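Is the Mirivgate crossing permit worth it if you only commute two days a week?

Started by plainoldcarl
Posted in: Commuting and Transit

plainoldcarl
I start a new job in November on the Plesine side and I'm trying to decide between the monthly ferry permit and paying per ride. I would be going over two days a week, sometimes three. The permit is 82 a month. A single ride is 8. If I go twice a week that's four rides a week and about 16 in a month, so on paper the permit wins by a lot.

What I don't understand is why so many people in the older threads say they dropped it. Am I missing something? I looked at the Mirivgate page and the rules read like they were written for trucks.

hollowaystreet
The part you're missing is the boarding window. The permit is only good before 9 in the morning and after 4 in the afternoon. Any ride between those times is full fare. If your job keeps normal hours you'll never notice. If you have a half day or a dentist appointment, you pay.

dunlin_44
The math is right, but the permit runs by calendar month. Buy it on the 20th and you get ten days for the full price. They do not prorate and the person at the window can't change that. Start on the first or pay per ride until the next first.

tandem_rear
I dropped mine and I'll tell you why. The 7:10 boat is full by 6:55 most mornings and the permit does not hold a spot for you. I was paying for a boat I couldn't get on, then driving to the Tekin bridge anyway. Did that for one winter and quit. Now I drive the whole way. It's 16 extra miles but I know when I'll get there.

hollowaystreet
Most mornings is a stretch. I've been on the 7:10 for years and got left behind maybe once a month, always with the car. Foot passengers always get on.

tandem_rear
I was talking about cars. I have tools in the back, so walking on doesn't help me.

plainoldcarl
I should have said I would be a foot passenger. The office is a short walk from the Plesine landing. Does the permit cost the same on foot?

dunlin_44
No, and this is where the page is confusing. The 82 is for a car and driver. The walk-on permit is a separate thing and it's at the bottom of the page under "other passes." Single fare on foot is cheaper too, so your 8 is wrong as well. Run the numbers again with the walk-on prices.

plainoldcarl
Found it. Thank you. The gap is a lot smaller that way. With two days a week I'd save a little, and one sick week would wipe it out.

larkspur_b
Get the ten-ride card. Nobody has brought it up and it's what most of the part-week people I ride with use. It doesn't expire at the end of the month and it works on any boat, middle of the day included. You have to ask for it at the window. The machine doesn't sell it.

hollowaystreet
The card is fine but it costs more per ride than the permit if you go three days. He said sometimes three.

larkspur_b
He said two, sometimes three. I would plan for the two. When I switched to part-week I kept the permit out of habit and wasted money for most of a year.

grayslate
One thing about the card. The old paper ones got wet in your pocket and the scanner wouldn't read them. The new ones are plastic and I haven't had a problem. Write down the number on the back when you buy it. If you lose it they can move the rides to another card, but only with the number.

tandem_rear
Parking should be part of this. The lot on the Mirivgate side fills up, and the overflow is up the hill. There are no lights on the steps. In November that's dark both ways.

plainoldcarl
I can get dropped off in the mornings. Coming home I'd take the bus up the hill.

dunlin_44
Then look at the bus before you buy anything. The 962 is supposed to meet the evening boat, but it leaves on its own schedule. If the boat is five minutes late, you wait for the next one. The 5:20 boat usually works. The 5:50 is a gamble.

hollowaystreet
The 962 driver does wait if he can see the boat coming in. Depends on who is driving.

dunlin_44
It has not waited for me once this year. I wouldn't count on it.

grayslate
It waits when the weather is clear. When there's fog they can't see the boat — so the days you want it to wait are the days it goes. Bring a real coat. The shelter has no front on it.

larkspur_b
Another option on the Plesine side is the Linis shuttle. It goes over the bridge and back into town, and it leaves from behind the library. Slower than the boat, but when the boat is canceled for wind it's the only way back without a cab. Save the schedule on your phone, because there isn't one posted at the stop.

plainoldcarl
How often does the boat get canceled?

hollowaystreet
Four or five days a winter, and usually only the early ones.

tandem_rear
More than that last winter. I'd say twice that. January was bad.

hollowaystreet
January was bad, I'll give you that one. The winter before it was hardly ever canceled.

plainoldcarl
OK. My plan is the ten-ride card for the first month, count how many days I go, and look at the walk-on permit after that. I'll aim for the 5:20 coming home. Does anyone know if the window on the Plesine side sells the card, or only Mirivgate?

larkspur_b
Both. The Plesine window closes for lunch and doesn't open again until 1:30.

dunlin_44
And the Plesine window is card only now, no cash. Mirivgate still takes cash.

grayslate
If you want a seat inside on the way home, line up on the left. Both lines board together but the left door is closer to the cabin. The right one puts you by the stairs and you end up standing.

plainoldcarl
Good to know. I'll come back to this thread in December and post what I spent.

tandem_rear
Please do. People ask this every fall and the old threads all have the prices from before the increase.

grayslate
Agreed. I'd pin it if I could. Dropping a picture in from my end, then I'm off to catch the 5:20. 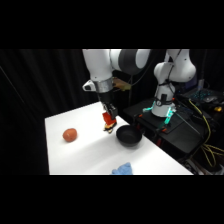
White arm with a small red and yellow piece over the table. Posted by grayslate.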